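Ticket 1217: Hot water runs out before the second shower
Status: Open (reopened by customer)
Product: Tultico heat pump hot water system
Opened by: Elvia Bautista
Assigned to: Crescencio Camacho, Ikus support

Elvia Bautista wrote:
We had the Tultico put in during July to replace an old electric tank. The brochure said a household of four would "never notice the changeover". We noticed. First shower is fine, second goes lukewarm after a few minutes, and anyone who wants a third had better be quick. The display says 60 degrees the whole time, which I don't believe for a second. No error codes. I've read the manual, including the bit at the back about coastal areas.

Crescencio Camacho replied:
Hi Elvia, thanks for getting in touch. Could you please switch the unit off at the isolator, wait ten minutes, and turn it back on? Please also check that it is in Eco mode, as this gives the best overall performance.

Elvia Bautista wrote:
Done. Same result. I'm also not sure why Eco would help. According to page 29 it locks out the booster element, so it would make less hot water if anything. I've moved it to Auto. Is there someone there who can look at the numbers instead of sending me the restart paragraph?

Crescencio Camacho replied:
Understood, and fair point on Eco. Could you run a hot tap at the kitchen sink, measure the temperature with a cooking thermometer, and repeat at the bathroom? Please do it first thing, before anyone has showered.

Elvia Bautista wrote:
Kitchen 58, bathroom 41. I did it twice because I assumed I'd stuffed it up. The bathroom goes through a tempering valve and the kitchen doesn't. The plumber who did the install (Emiliano Cisneros) reused the old valve and told me they last forever. The sticker on it has faded but I can make out Wysocka.
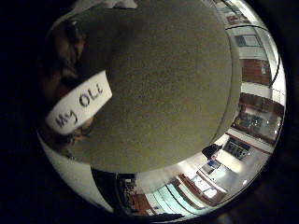
I rang Emiliano to ask about it. He says it can't be the valve because the valve "doesn't make hot water, it only mixes it". He reckons the tank is too small. Funny that he didn't reckon that when he was quoting. My neighbour thinks it's the cold weather, but it's not cold any more and we still have the problem.

Crescencio Camacho replied:
I've passed this to our technical group. A valve that is drifting could explain the low bathroom reading. It may not explain the hot water running out, so we'd like to keep both in mind. Could you send the figures from the service menu? Hold Mode and Down together for five seconds.

Elvia Bautista wrote:
Top sensor 60, bottom sensor 18. Compressor hours 73. That last one looks wrong to me. It's been in for months and it heats water for four people every day. Either it's a miracle of engineering or it's hardly running.

Internal note, Dulce Nava, technical:
Agree with the customer. Hours far too low unless the counter was reset. Bottom sensor suggests only the upper part of the tank is being heated, so the booster is probably doing most of the work while the compressor sits idle. Ask about the timer before we book anyone. I don't want to blame the tempering valve just because it's old and somebody else made it.

Dulce Nava replied:
Hello Elvia, I've taken over from Crescencio. Can you tell me what the timer is set to, and whether your power bill has changed since the install?

Elvia Bautista wrote:
Bill has gone up. I was told that was "the season". Timer is on 1 am to 3 am, which Emiliano set to match our off-peak tariff. We haven't been on off-peak for years. It didn't occur to me that he'd copy it from the old system.

Dulce Nava replied:
Please clear the timer so the compressor can run whenever it needs to, and leave the booster on Auto. Check the bottom sensor in the evening after it's had a full day. Separately, the valve should be replaced. A Rikov one will fit the same pipework, but any licensed plumber can advise.

Update 16/11/2020, Elvia Bautista wrote:
Bottom sensor now 52. Three showers in a row last night, the third one a bit cooler but no yelling. I'm not calling it fixed. The ticket got closed automatically after one good night, and I've reopened it because I'd like to see a whole billing period first. Bathroom tap is still only 42, valve not done yet. A different plumber, Guadalupe Mendoza, is booked to do it.

Dulce Nava replied:
Happy to leave it open. Please post the compressor hours when the bill arrives, along with the bathroom reading once the new valve is in.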